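Would you let it carry your lunch?

Niloufar Sharifi has her laptop open before I have my coat off. She wants me to see the arm in its virtual workshop first, she says, because the real one is in pieces on the bench behind her and does not make a good first impression.

I should say that I came in doubtful. I have sat through plenty of demonstrations of machines that were going to clear the dishes, and I still clear the dishes. Sharifi builds hers in a shared workshop at the back of the old Bestard printworks, where the members pay for bench space and argue about the kettle. She calls the project Talaston. It is meant to be a home robot that can tidy a table, and most of it, at the moment, is software.

"The simulation is the build," she says. "People think you make the arm and then teach it. I've spent far more evenings on the pretend table than on the metal." 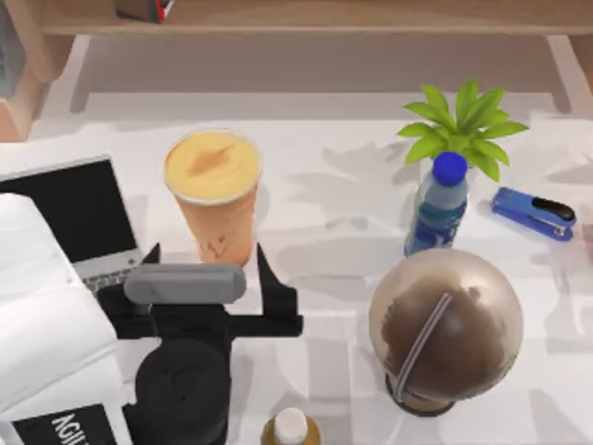 I ask what proportion of the pretend evenings have led to something picked up in real life. She laughs, then takes a while to answer.

"Small," she says. "Cups, mainly. It's all right with cups."

The idea is simple enough. You build a room in the computer, fill it with ordinary clutter, and let a simulated gripper practise until its habits are good enough to copy across to the hardware. If it knocks a drink over, there is no mop. Sharifi ran 544 attempts through her first layout before she let the real motors move at all, and she is proud of that number in a way I find hard to share. I ask whether a tidy computer table teaches a machine anything about my kitchen, where the bench is sticky and there is usually a cat.

"It doesn't know about sticky," she admits. "Friction is a number I typed in. I had it too high for a month and everything behaved beautifully."

And the cat?

"There's no cat."

She moves things between runs so the software can't simply memorize where they are. Furniture stays put, mostly. The smaller stuff gets shuffled, and the viewpoint changes too, which she thinks matters more than the clutter does.

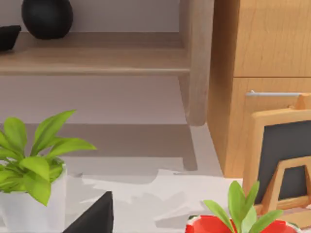
Her critics at the workshop, and there are a few, would like to see less scenery. The loudest of them has the next bench over and builds a line-following cart he calls Lappalainen, after the street he grew up on. His view, offered to me over the partition without my asking, is that a robot ought to be bolted together before anybody worries about its houseplants. I have some sympathy. Sharifi's answer is that plants are awkward shapes and homes are full of them.

"If I only practise on blocks, I get a robot that's good at blocks," she says.

Money comes up. The arm has cost her $400 so far, most of it on motors, and the wrist has been rebuilt two times. The first one sagged. The second had play in it that she noticed only when the fingers wouldn't meet. She printed the current version in April, and it squeaks.

I ask her to show me a bad run, and to her credit she doesn't hesitate. Dishes are a sore point. A wide one is harder than a cup: the fingers have to choose a bit of rim, and the weight is all somewhere else.

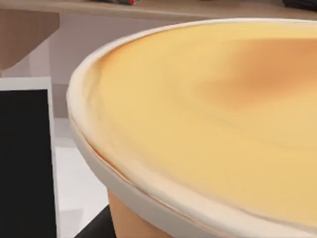 "What I want is for it to give up sooner," she says. "A person would look at some of these and go, no, I need both hands. Mine has one hand and no shame."

She is working on a rule that would make the software stop when it isn't confident. For this she uses Breltis, a set of scripts written by another member, which scores each planned grip before the arm moves. I wonder aloud if a robot that mostly declines to pick things up is worth the bench rent. She says she would prefer that to one that tries everything, and that I'd agree if I had been standing near the first wrist.

Late in the afternoon she reassembles enough of the real arm to give me a look. It rises, squeaks, turns toward a plastic mug and closes on it. It lifts the mug a hand's width off the bench and holds it there. She is delighted. I ask her to put some water in it.

"Not today," she says, and reaches for the power switch.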